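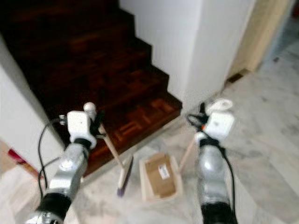

How often do the common stairs in a walk-up building need sweeping?
Twice a week in most buildings of two or three storeys, and daily at the street entrance in wet weather or when the road outside is gritted.

Week 4 handout: Cleaning schedules for shared areas
Property Maintenance 1. Tutor: Taras Stasiv

Read this before the workshop and bring your copy of the Farnstead floor plan.

A cleaning schedule sets out the task, the area, the frequency and the standard. Students tend to leave out the standard. "Clean the landing" can't be checked. "Landing free of grit and litter, edges and corners included" can.

Frequency

Start from foot traffic, then adjust for floor covering, weather and season. Carpeted stairs hold grit and wear at the nosing, so vacuum them more often than they appear to need. Hard stairs show dirt sooner but are quicker to do. In March, expect to spend more time on entrances and mats than the yearly average suggests.

Order of work

Work from the top floor down. Dust ledges and handrails first, then sweep, then mop if the surface allows it. On each flight, sweep the tread from the wall side toward the centre, and collect at the landing. Don't push dirt down a full flight, as it lodges in the corners of every tread below. Put the wet floor sign out before the bucket is filled.

Estimating time

For the exercises, allow 30 minutes for one stairwell of two storeys, sweeping and handrails only. Mopping is costed separately – see the Week 5 sheet.

Worked case: Farnstead

Farnstead has 2 stairwells, each two storeys, swept twice a week. That is four visits of 30 minutes, or two hours of labour a week. The owner's cleaning budget for the year is $2,347. Of this, $2,000 is set aside for labour and the remaining $347 for supplies. At two hours a week over 50 weeks, the labour budget works out to $20 an hour. Decide whether that rate is realistic for a contractor, and if not, what you would change in the schedule.

For the workshop

Draft a one-page schedule for Farnstead using the four headings above. Then do the same for Stovberg, which has carpeted stairs and a single entrance. Tenants there have asked for no vacuuming on Sunday.

Reading: Prokopenko site notes, sections on entrances and matting.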